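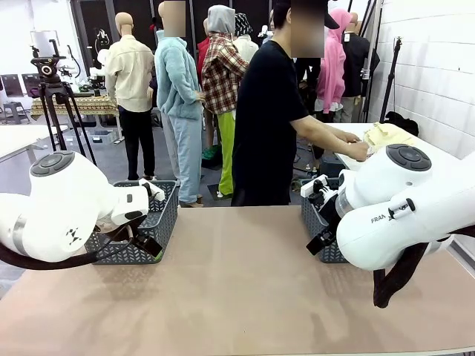 Gososcombe Garment Handling – Applications Team

Setting up a basket-to-basket transfer with the Bimitz kit

The Bimitz kit is sold for two-arm cells that move loose clothing from one basket to another. These steps cover a first setup. Allow 50 minutes if the arms are already mounted and powered.

1. Put both baskets on the tabletop, one within reach of each arm. Use two baskets of the same style and leave open space between them.

2. Fill the source basket with mixed clothes. Leave the other one empty. Don't fold anything.

3. Open Wogan, the setup program that comes with the kit, and choose Two Baskets. Jog each gripper over its basket and press Save Point.

4. Set the grip force to 50. Thick fleece may need more, but raise it in small steps.

5. Set the lift height. The default is 200 mm, too low for anything with sleeves.

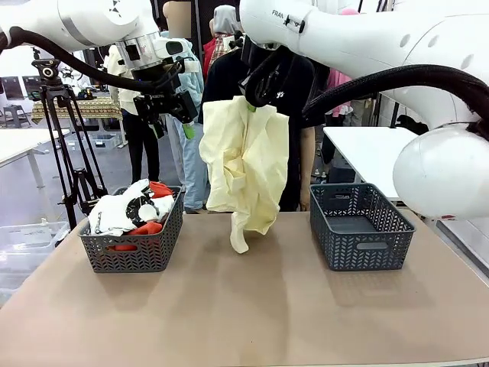

A shirt held by one point hangs a lot longer than it looks on a hanger, so measure your longest item from the collar to the end of a sleeve and enter that number instead. Run the first lifts at low speed and keep a hand near the stop button.

6. Check the cables at both ends of the travel. They should have slack and stay clear of the basket rims.

7. Start a test batch from the Run tab. Wogan logs every pick and marks the ones it had to repeat.

If the gripper picks up two items at once, lower the grip depth before you change the force. Replacement finger pads are part 981, ordered from Molletti in bags of 192.

Questions about the kit go to Imogen Goodall in Applications.

Page updated 2019-12-13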